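Hop-up and inner barrel questions, answered by Ramiro

Last tidied up Nov 23, 2025 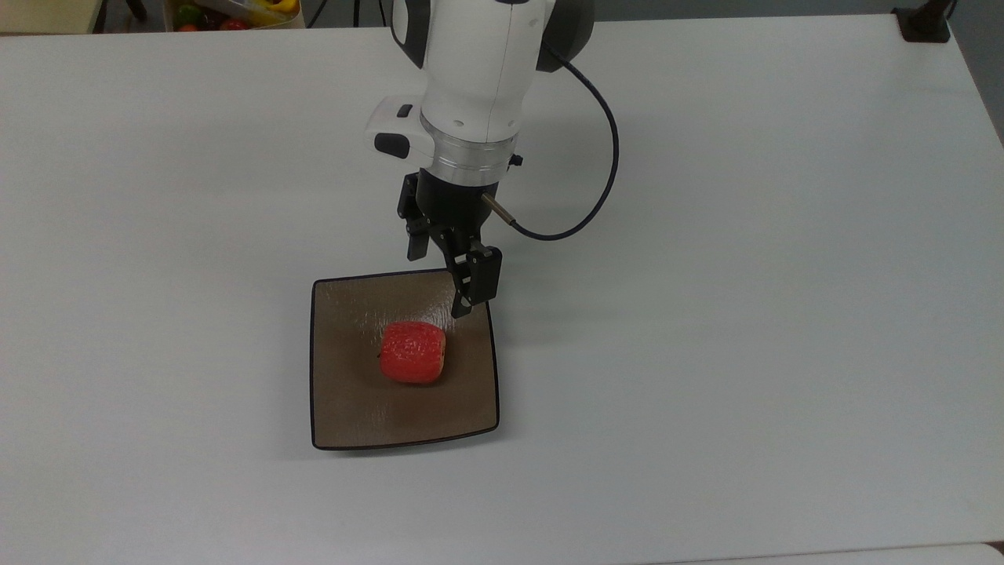
I run the workbench side of things at Flusard, and these are the questions that land in my inbox again and again. I've kept the answers as plain as I can. If yours isn't covered, drop me a line through the contact form and I'll get to it (evenings, usually).

My BBs all curve upwards. Is my hop-up broken?

Probably not! Nine times out of ten you've just got too much hop on. Wind it all the way off, fire a few shots, then bring it back a couple of clicks at a time until the BB flies flat and drops gently at the end. If it still climbs with the hop fully off, take the barrel out and look at the rubber. The nub may have slipped, or the rubber may be sitting twisted on the barrel.

I changed to heavier BBs and now they drop short. What have I done?

Nothing wrong. Heavier BBs want more hop, so add some and try again. If you run out of adjustment before they fly level, you need a firmer nub or a different rubber. And please don't judge it on two shots. I put at least 30 through before I make up my mind.

Which rubber should I buy, soft or hard?

Soft for low power and cold days, firmer for stronger springs. I use the Peston soft in my own rifle all winter and swap to a firmer one in June, and I'm perfectly happy doing that. Wilmer Ospina, who I play with most months, leaves the same firm one in all year and still outranges me, so take my opinion with a pinch of salt.

Do I need to oil the rubber?

No. Oil on the rubber means no grip, and no grip means no spin. If you've already done it (we all have), take the rubber off, wash it in warm water with a drop of washing-up liquid and let it dry fully. Expect a few odd shots before it settles down again.

How often should I clean the barrel?

Before every game day, and again at lunch if it's been muddy. Wrap a strip of lint-free cloth around the cleaning rod so no bare plastic or metal is showing, turn the hop off, and push it through until the cloth comes out clean. Mind the rubber at the far end — a rod shoved in too hard will tear it.

Is a longer barrel more accurate?

Not by itself, no. A clean, straight short barrel will beat a scruffy long one. The barrel also has to suit your cylinder, and if you go too long for the air you've got, you'll lose power. Mei Ostrowski asked me about this after fitting a very long Economou barrel to a short-cylinder gearbox. We went back to her old one and changed the rubber, and she's stuck with that.

What about tightbores?

I like them, with two warnings. They show up cheap BBs very quickly, and they need cleaning more often. If you buy your ammo by the sack from whoever's cheapest, stay with a standard bore.

My barrel wobbles in the outer barrel. Does that matter?

It does, and it's the cheapest fix on this page. A few turns of PTFE tape near the front will take up the slack. Keep it even all the way round or you'll push the barrel off to one side. You can get proper spacers too, and the Lusness ones are decent if your outer barrel is the usual size.

Will you fit a rubber for me?

Yes, gladly. Send the hop unit and inner barrel only, not the whole rifle, and put a note in with your order number and the BB weight you use. I test on a 37 metre lane, so I can get you close, but you'll still want to fine-tune at your own site.

Can I return a rubber once I've fitted it?

Sorry, no. Unopened packets are fine. For barrels it's the same rule, though if one arrives bent or scratched inside, send me a photo before you fit it and I'll swap it.

Do you sell the little o-rings for the adjustment arm separately?

We do, in bags of 200, which I realise is a lifetime supply. If you only want a couple, ask in the order notes and I'll pop them in with whatever else you're buying.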